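2020-02-28 - Ullport, shirt folding, hand-held grippers

Continued the two-person recordings on the bed. Tomoyo Maruyama on one gripper, me on the other. Target for the garment set is 400 demos; 372 usable before this session. Added 16 and threw out five, all for tracking loss during the sleeve fold.

Start condition kept the same for each take: shirt flat, buttoned side up, both grippers open and clear of the cloth. Wrinkles left in. Ayane Sasaki wants them in the training data - the Ultby policy was only shown pressed shirts and stalled on anything else.

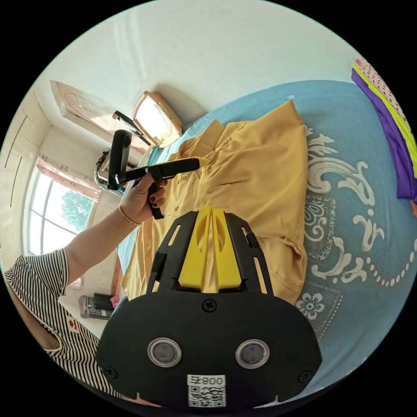
Average take was roughly 11 seconds. Longer ones came from missed pinches at the hem. The jaws slide over a single layer if they come in too flat, so we went to a steeper approach and closed more slowly. Fewer misses after that, but both people need to do it the same way or the Tondico replay averages the two motions and lands between them.

Open items:

- Recheck time sync between the two grippers; drift showed up in the last three takes.
- Mark the discarded takes in the log, do not delete.
- Agree with Ayane on fold order before the towels.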